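Fio sobre a minha semana ensinando um robô a guardar brinquedos e roupa de cama. Escrevo em português, que não é minha primeira língua, então peço paciência com os erros.

1/ Comecei em março no projeto Numum. O trabalho é fazer a tarefa com a mão, usando uma garra portátil, e gravar o movimento. Depois o robô aprende com essas gravações.

2/ No primeiro dia eu fazia tudo muito rápido. Meu colega de mesa viu os gráficos e me pediu para repetir 28 gravações. Foi justo.

3/ A regra que mais me ajudou: aproximar devagar, fechar, esperar um momento, e só então levantar. Se eu levanto enquanto ainda fecho, os dois movimentos se misturam nos dados.

4/ Também testei o controle remoto, no laboratório da Colell. Lá se move o braço com dois comandos, sentado. É mais confortável para as costas, mas eu não sinto o peso do objeto. Com a garra na mão eu sinto.

5/ Objetos duros são fáceis. Pelúcia é outra coisa: ela cede, gira, e a garra pode fechar muito mais do que era preciso.

6/ Na terça-feira fiquei só com pelúcias em cima de tecidos. Este pato branco e azul, de bico amarelo, segurei pela parte de baixo do corpo.
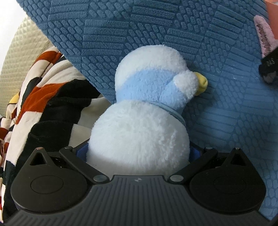
Quantas vezes é preciso mostrar a mesma tarefa? Depende de quanto muda a posição do objeto; para uma pelúcia eu gravo até 6 variações de pega, e cada variação se repete em outro dia.

Amanhã continuo com as mantas dobradas. Ainda não sei bem por qual canto começar, aceito conselhos.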